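トップ > 読みもの > 短篇 > 水位標
新着 短篇 連載 書評 執筆者一覧 お問い合わせ

水位標

ゲンダード閘門の水位標は、上流側と下流側に一本ずつある。目盛りは一センチ刻みで、十センチごとに数字が入る。上流側の標は八月の改修で交換されたもので、下流側は古いままである。二本の零点は一致していない。差は6センチで、台帳の表紙裏に鉛筆で記されている。

記録員は一日二回、両方を読む。読みは台帳の左欄に上流、右欄に下流の順で記入する。訂正には二重線を引き、上に正しい値を書き、横に頭文字を添える。修正液は使わない。

彼が着任したとき、前任者はすでにいなかった。引き継ぎは書面三枚で、最後の一枚は鍵の一覧だった。ティメルマンス社製の巻上機については、給脂の間隔と、左の歯車に異音があるとだけ書かれていた。音の種類は書かれていなかった。

最初の三週間、彼は異音を聞かなかった。四週目に聞いた。巻上げの終わり近く、扉体が全開位置に達する直前に、低い音が一度鳴る。毎回ではない。彼は台帳の備考欄に「音、一回」と記入した。翌日は鳴らず、何も書かなかった。

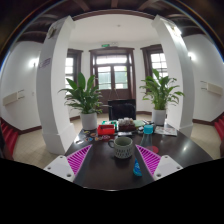 ソウレイ・ヘーデゴー(Þórey Hedegaard)
作家・元水文観測員

前任者の台帳は事務室の棚に30冊あった。彼は夜間の待機中に古いものから読んだ。読む必要はなかったが、待機中に行う作業はほかに定められていなかった。

筆跡は一貫していた。七の横棒は短く、四の頭は閉じていた。備考欄はほとんどが空白で、記入があるのは結氷、流木、停電、来訪者の四種に限られた。来訪者の欄には人数と所属だけがあり、用件はない。ポッドサイドという所属が三度出てくる。検索しても該当する団体は見つからなかった。

十二冊目で、彼は下流側の読みに規則的な偏りがあることに気づいた。月に一度、朝の値だけが前後より2センチ高い。夕方には戻っている。上流側に対応する変化はない。雨量の記録と照合したが、一致しなかった。放流の記録とも一致しなかった。

誤読の可能性を検討した。標の目盛りは水面の反射で読みにくくなる。ただし誤読であれば、低い側にも出るはずである。値はいつも高い側に出ていた。

次に、標そのものが動いた可能性を検討した。下流側の標は石積みに四本のボルトで固定されている。彼は懐中電灯を持って降り、ボルトを一本ずつ確かめた。緩みはなかった。上から二本目の頭だけが新しかった。

彼は本局に照会の文書を送った。返信は28日後に届いた。過去の値は確定済みであり、訂正の対象としない、とあった。偏りの原因については触れられていなかった。末尾に、台帳の保存年限に関する規程の写しが添えてあった。彼はそれを棚の端に綴じた。

その後も彼は読み続けた。二十冊目を過ぎると、高い値の出る日が少しずつ後ろにずれていることがわかった。一か月につき一日か二日である。彼は日付を方眼紙に写し、点を結んだ。線はほぼ直線で、延長すると最後の台帳の最終頁を越え、彼自身の台帳に入った。

予測された朝、彼は定刻の少し前に下流側へ降りた。風はなく、水面は平らだった。標の読みは86センチだった。前日の夕方は84、上流側は変わっていない。彼は一度目を離し、もう一度読んだ。86だった。

ボルトにも石積みにも異状はなかった。水際の段に、靴底の幅ほどの泥が一筋ついていた。彼のものかどうかは判断できなかった。前夜にそこを通ったかどうかを、彼は記録していなかった。

事務室に戻り、右欄に86と書いた。備考欄の前でしばらく手を止めた。結氷ではなく、流木でも停電でもない。彼は「来訪者」と書き、人数の欄を空けたままにした。それから二重線を引き、横に頭文字を添えた。上に書くべき正しい値はなかった。

夕方の読みは84だった。巻上げの終わりに音が一回鳴った。

夜、彼は鍵の一覧を出し、手元の鍵と突き合わせた。一覧にはフスデントと名のついた鍵が一本あり、該当する扉は図面にない。鍵そのものは束に入っていた。軸にグリスがついていて、巻上機に使うものと同じ色だった。彼は布で拭き、束に戻した。

方眼紙の線をさらに延ばすと、次は三十一日後の朝になる。彼はその日の勤務表を確認した。自分の名前の欄に、別の頭文字が鉛筆で入っていた。四の頭が閉じた、見慣れた字で時刻が添えてあった。

2019-04-23 掲載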